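Março, caderno da bancada, projeto Plindar

Hoje voltei finalmente à caixa de tarefas, que andava a pedir atenção desde que o Adeel me passou a lista das coisas por rever (uma lista comprida, como são sempre as dele, e ainda bem). Comecei pelos encaixes entre módulos, depois passei aos botões e deixei os interruptores para o fim da manhã, com calma e com café.

A Shabnam acha que a escala impressa à volta do botão rotativo verde devia ser como a dos cursores, de 1 a 5, e eu tendo a concordar com ela, embora isso nos obrigue a refazer a serigrafia. Fica para conversarmos. A meta de 2.000 acionamentos por botão mantém-se; o vermelho vai em 1.074. 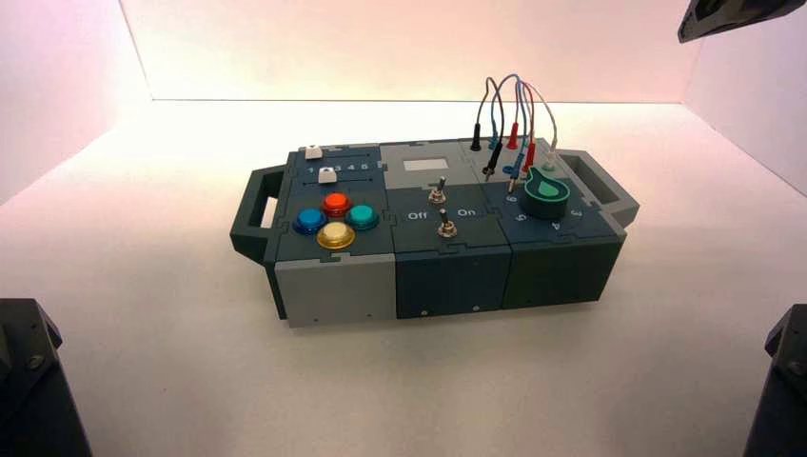 Caixa na bancada branca, três módulos unidos, visor sem texto.

Falta pedir parafusos à Hashmi (64 chegam) e perguntar ao Adeel onde guardou os colares de reserva dos botões.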